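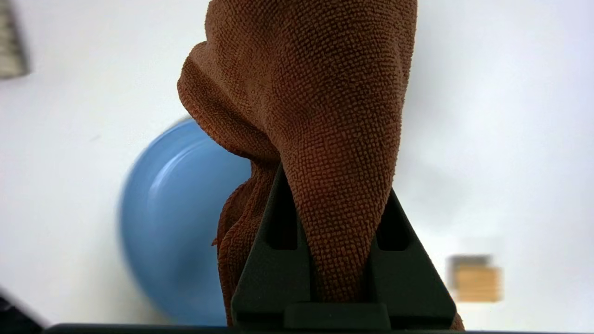

1/ The laundromat on Skonberg Street raised its prices again. A wash is now $5.55 with the card fee. I moved to Starnadthorpe in part to save money, so I started keeping track of what I spend there.

2/ Since spring it comes to $183. That covers one person, mostly work shirts, sheets and towels. The big dryers take quarters only, and the change machine has been out all month.

3/ Firdevs Güler in my building washes her towels in the tub and hangs them on the back stairs. She says they need a full day in October. I tried it - mine took closer to two.
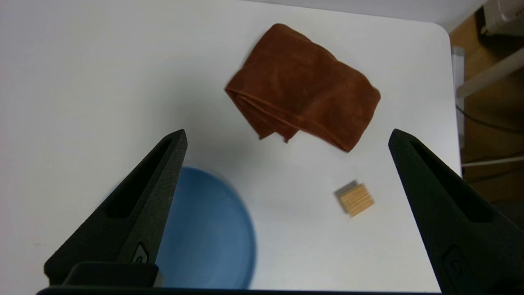 4/ Things I've changed so far:

- Cold wash for everything except sheets
- Half the soap
- Towels go in alone, no shirts

5/ The bus to the cheaper place on Klinhom Road takes 12 minutes. It closes at eight and has folding tables, but you have to bring your own soap.

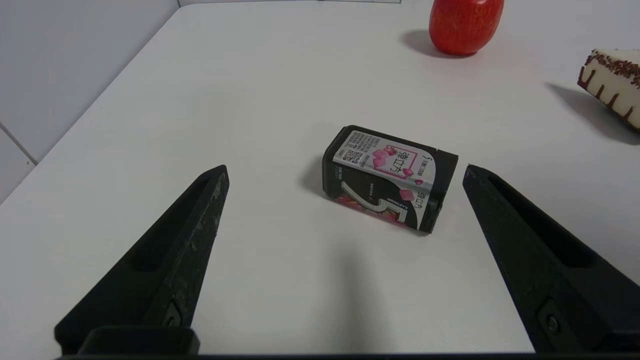
The wash there is a dollar less, so with bus fare I come out even unless I do two loads. Volkan Demirtaş told me he saves up three weeks of laundry and splits a cab with his brother. I don't own enough socks for that.

6/ Going to try Klinhom for the rest of October and post the total.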